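3.2 Where the lid goes

Most of the literature on household storage assumes that people put things away. Our diaries from Tadisbridge suggest a looser arrangement, in which things are set down near the place where they belong and then defended in argument. Zúñiga calls this "parking," and we keep her word, having failed to come up with a ruder one.

The diaries ran through February. Each household wrote down where an object was left, who left it, and who complained. The last column filled up fastest. Boxes with handles did well by every measure we tried: they were moved more often, returned more often, and blamed on other people less often. Boxes without handles tended to become furniture. One Sollmont family reported eating breakfast off theirs.

Appliances were another matter. A toaster oven is not supposed to be storage, yet its flat top drew bread, mail and, in one diary, a sleeping cat. We coded the cat as "other." Wooden boxes were often kept beside such appliances, at the side of the table (Figure 2), where they competed for the same bread.
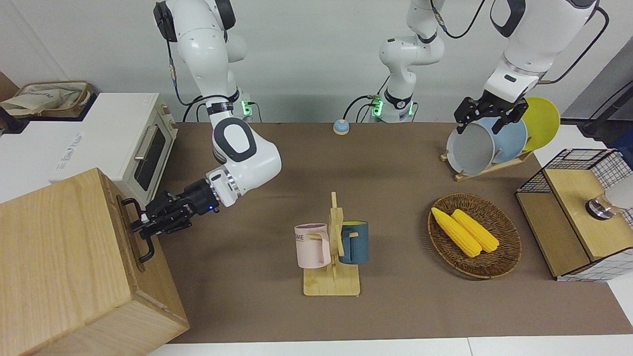 Figure 2. A light wooden box with a black metal side handle, in front of a white toaster oven.

3.3 Labels and their readers

We expected labels to help. In the Aravena households, where labels were already in use before we arrived, they mostly helped the person who had written them. Everyone else treated a label as an opinion. A tin marked RICE held rice in two homes and buttons in seven, and the button homes were the more contented by their own account.

Part of the trouble is that printed lettering turns up on nearly everything, and people who live with it stop reading it. Straps, lids, cords and cartons all arrive with words on them, sometimes in more than one script, and the words go on announcing a maker's name long after anyone has asked.

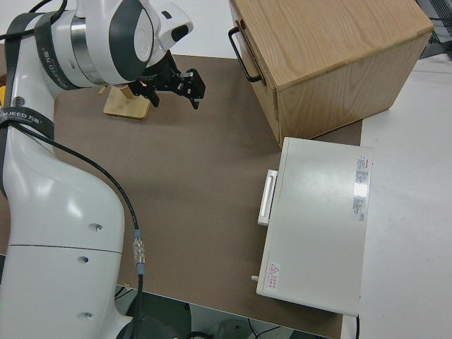

Handwriting fared a little better, mainly when it was rude. The note DO NOT, with no verb after it, outlasted every printed label in the Drellia sample and was obeyed by guests who had no idea what it forbade. We asked its author what she had meant. She had forgotten, but saw no reason to take it down.

None of this settles whether labels change where things end up or only who gets blamed. The diaries can't separate the two, and the interviews in Section 4 were conducted with both parties in the room - a mistake we would not repeat.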